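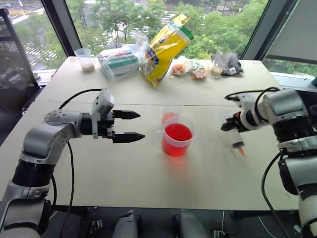
Hadura Bench Practice Kit: a review

Last updated: 2022-06-14

The Hadura Bench Practice Kit is a binder, a set of laminated cards, a roll of floor tape, two plastic gauges and a pad of sign-off sheets. It's sold to small labs and workshops that run robot arms on a table with people nearby. The idea is that most small groups know there are safety standards for robots, have maybe read one of them, and still have no clear house rules for a normal working day. The kit is supposed to give you those rules in a form you can use.

I used it for 18 weeks with a two-arm tabletop setup. Our work is mostly handling tasks with household things: cups, food packets, cloths, syringes without needles, small containers of powder and grain. A lot of it involves liquids. We already had a risk assessment before the kit came, and I'd say up front that you need one too. The binder says the same on its first page, and it's right to.

What's in the binder

There are four sections: the table, the arms, the objects and the people. Each has a short explanation, then a page of rules, then a blank page for your own. The explanations are written in normal English. Whoever wrote them has worked at a bench, I think, as they know about things like tape residue and chairs on casters.

The table section is the best part. It asks you to draw a line between the working area and the storage area, even if both are on the same tabletop, and to write down what's allowed in each. We keep objects along the back edge and work in the middle, so our line runs from left to right. The rule is that anything behind the line is out of play and no motion should be planned through it. Before the kit we did more or less this without having said it out loud, and new people kept setting things down wherever there was space.

It also has a half page on windows, which I hadn't seen in any other guide. Our table is right up against one. The kit asks you to check how the light changes over the day and to note it in the run log along with the position of the shade. Clear cups and clear plastic bags are hard enough for a vision system, and a low sun makes them worse. We now write down the shade position at the start of each session. It takes no time and has already explained two bad afternoons.

The arms section covers speed limits, stop buttons, who may hold the pendant or controls, and cables. The cable page is good. It tells you to move each arm slowly through the full range you plan to use, watching only the cable, and to do it again after any change to the wrist. External cables that loop back over an arm need enough slack to follow the joint, but a big loop can catch on something tall. The rule they give is to do the check with the tallest object you use standing in its usual place. I'd have liked a drawing here. The text is clear once you've read it a couple of times.

Two arms in one space

Two-arm work gets only three pages, and it deserves more. The rules that are there are sensible. One person is in charge of both arms. A stop on one stops both. If one gripper is holding something and the other one is moving, the person watching should know in advance which arm has the right of way over the shared area.

What's missing is anything about holding for a long time. Suppose one arm has a syringe pointed down near a cup and the other is coming in to steady that cup. If you hit stop, the gripper may hold or it may let go, depending on how it's set up. The kit tells you to find out what your gripper does when power is lost, and gives you a line on the sheet to write it down. It doesn't tell you what to do with the answer. We added our own rule: after any stop, the held object is dealt with first, by one named person, with both arms disabled.

Liquids

This is the section I bought the kit for. The rules are:

Fill cups away from the table and carry them over.
Put no more liquid on the table than the task needs.
Use a colored liquid so that a spill on a pale surface shows up.
Keep a dry cloth within reach of a person standing outside the taped line.
Know where a spill will go before there is one.

The last one sounds obvious. Our tabletop is white and made of two panels, with a seam across the middle. The kit has you pour a small measured amount of water on the bare table, with everything powered off and covered, and watch where it runs. I won't say what yours will do, but ours went to the seam, and I had a power strip below it. The strip was moved that same day. If you only take one thing from this review, do that test.

We use red liquid and I agree with the color rule. It makes levels easy to compare between cups and it makes small drips visible. It does stain cloth, and the kit could mention that.

I don't agree with the way they treat syringes. The cards say "no sharps" and put syringes under sharps without separating ones with needles from ones without. A plastic syringe with no needle isn't a sharp. I understand the wish to be careful, but when a rule is plainly too wide people start to ignore the card it's printed on. We crossed it out and wrote in two lines. No needles in the room at all. Every syringe on the table is labeled in the log with what's been in it, and it isn't used for anything else.

Food packets and powders

The objects section asks you to treat all food on the bench as not food. Nobody eats it, including sealed snacks, and it's stored apart from anything people brought for lunch. I'd go along with that fully. Pastries and snack bags are useful test objects as they're shiny, soft and all a bit different, and they're also the objects most likely to be picked up by a hungry visitor. The kit comes with a sheet of small stickers for this. The glue is weak and they come off plastic wrap. We use a marker.

For powders and grains the advice is to keep them in closed containers unless the task needs them open, and to run them in a different session from liquids. We follow the first half. The second half wasn't practical for us, so we wrote in an exception that says the powder stays behind the storage line while a liquid task is running.

The people section

Short and strict. One operator, one watcher, and the watcher has no other job. No reaching over the taped line while the arms are enabled. Sleeves above the wrist, no lanyards. Visitors stand behind the operator. The sign-off sheet is one page per session and asks for names, the stop button test, the cable check, the light and the object list.

Nasrin Kermani, who runs sessions with me, thought the sheet was too long at first and made a shorter one. By the middle of May she'd gone back to the original. Her version left out the object list, and after a task went wrong we couldn't say which containers had been out. Yasaman Safavi had the opposite complaint, that there's no space to write near misses. She's correct, and we staple a second page.

The gauges, the tape and the cards

The two gauges are flat pieces of plastic for checking gaps. One is for finger-sized spaces around the gripper and the other is for the gap between the arm and a fixed edge. Ours next to the window frame were worth checking. The gauges aren't a replacement for measuring properly, and the binder says so, but they're quick and we do use them.

The tape is fine. It held up on our floor and came away clean when we moved the line. The cards are thick and wipe down well. The print on them is small, and it's hard to read from where the watcher stands.

How it compares

Before this we tried the Pruritz handbook, which is longer and aimed at factory cells with fences. There's plenty of good material in it, but half the pages didn't apply to us and there's nothing on liquids. Varau sells a set of posters that are cheaper and easier to read from a distance. If you already have solid written rules and only need something on the wall, the posters would do. We ended up hanging one of them next to the Hadura cards. The online checklist from Solanki is handy on a tablet but you can't edit the questions, and for me that rules it out. Being able to cross things out is most of the value here.

Price and who it's for

The kit isn't cheap for paper and tape, and refills of the sign-off pad cost more than they should. You're allowed to photocopy the sheet for use on your own site, according to the license page, so there's no need to buy the refills.

I'd recommend it to a group that has one or two benches, a mix of experienced and new people, and house rules that live mainly in somebody's head. It won't make you compliant with anything. It refers to the standards by topic and tells you to go and read them, and it doesn't pretend to stand in for them or for an assessment by a qualified person.

Good: the table section, the spill test, the cable check, the tape, plain language throughout.

Not so good: thin on two-arm work, the syringe rule, weak stickers, small print on the cards, no room for near misses.

I've written to Hadura about the syringe card and the two-arm pages. They replied that a revised binder is planned and that people who own the current one can download the changed pages. I'll update this review when those are out.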